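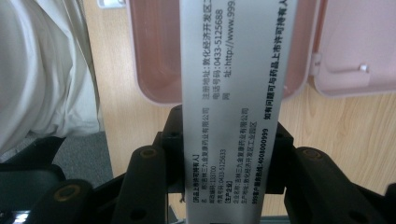 *Leaflet from the medicine box, company details end. Pink box open on the table behind it.*

Hi all,

Replying to the Medelside message, and sorry for being slow, it's been a week of school forms and a dead dishwasher. Quoting the part I mean:

On 5 Jan 2022, the Medelside branch of the list wrote:

> We're on to medicine boxes for the January tidy. Ours was a horror. Loose strips of tablets, half of them with the name torn off, and a wad of leaflets as thick as a sandwich. Do people keep the leaflets? My sister throws them out the minute the packet is open and says you can look it all up. I can't bring myself to. Also, what is everyone keeping things in? We had a shoebox and it finally gave up.
>
> Separate question for whoever had the pine table last year: did you ever get the marks out? Ours has picked up a few and I'm scared to go at it with anything stronger than a damp cloth.

Okay, leaflets first. I keep them! Every one, as long as the medicine is still in the house. I used to be in your sister's camp, and then I spent an entire evening in June trying to find a dose for something I'd bought two years before, with the outer carton long gone. A good part of what's in our box has Chinese printing on it, and if I lose the paper I can't just pop down to Farías and ask at the counter, they've never heard of half of it.

The leaflet at the top of this message is one of those. The end I care about is the one with the company on it, Jilin Sanjiu Jinfukang Pharmaceutical, in Dunhua. There's a phone number, a fax number (a fax number!), a postal code, the production address and the start of a web address, and a bolder line about contacting the license holder if you have a problem. I'd never bothered reading that far down before. Now I fold them with that part facing out, so when I flip through I can tell whose leaflet is whose without opening them all up like road maps. They don't fold back the way they came, I gave up on that years ago.

As for what to keep it in, we have a pink plastic box with a hinged lid. It isn't fancy. I like that the lid folds right back and stays attached, so it can't wander off to live with the Tupperware. Leaflets stand up along one side, tablets go next to them, and the bandages have their own bag because they take over otherwise. Anything out of date goes in an envelope by the front door and I drop it off at the pharmacy in Olgate next time I'm passing. Please don't flush it, we had that whole thread already.

One tip: take everything out before you decide what goes back. I do it on the table with an old cloth alongside and I don't let myself put a thing back until I've read the date on it. It took me 14 minutes, I timed it because I'd told my husband it would be ten.

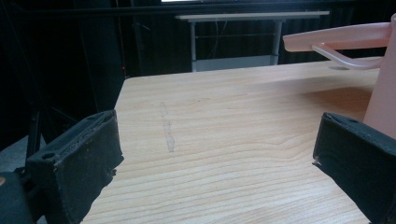 And yes, I was the pine table person, hello. Most of the old rings came up fine with dish soap and a well wrung-out cloth, going along the grain. I did try Grorniline on the underside first, as somebody here suggested, and it left a sort of haze, so I never let it near the top. What I still have is a faint grayish streak a bit left of the middle. It goes across the grain, so it shows more than you'd think in the morning. Could be pencil, could be a scuff from dragging something, I really don't know. I haven't tried an eraser yet and I'm a little nervous of ending up with a shiny patch.

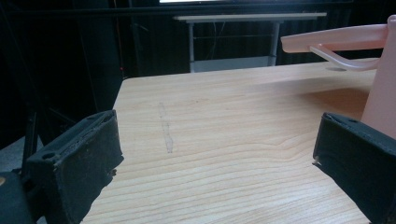
*The gray mark, running front to back. Pink plastic over on the right.*

If anybody has used a plain white eraser on pale wood like this, would you write in and say how hard you rubbed? And whether you oiled it after. There was a long message about oiling in the archive, number 316 I think, but the attachment won't open for me.

Oh, and before I forget, I've got two spare hinged boxes, clear ones, a bit smaller than ours. Medelside, they're yours if you want them, shoebox refugees get first pick. I can leave them on the porch, just email me off the list so we don't clog it up.

Back to the dishwasher!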